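Kioko robot club: October update for Inger Ingvarsson

Hi Inger, it's Elspeth, with news from the Thursday group!
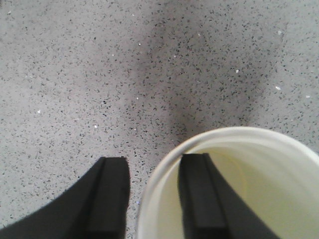 The big job this month has been teaching the arm to pick a cup up by its wall, one finger inside and one outside, and carry it to the drop zone. Jessie MacKinnon wrote the first version of the approach and Calum has been fiddling with the finger spacing ever since (he has opinions, as you know). Last Thursday we ran 30 tries and got 9 clean lifts. Not great, but in September we had 2, so the kids were thrilled!

Most misses come from the arm stopping too high or drifting sideways before it closes. Jessie wants to slow the last bit of the move, and Calum wants to redo the wrist calibration. We'll try both.

Money: we've spent $70 of the parts budget, all of it on cables and finger pads. I'd love to put the next chunk toward a spare wrist camera, if you're okay with that. Could you let me know before we order?

Come by any Thursday after 4, the kids would love to show you.

Elspeth Imrie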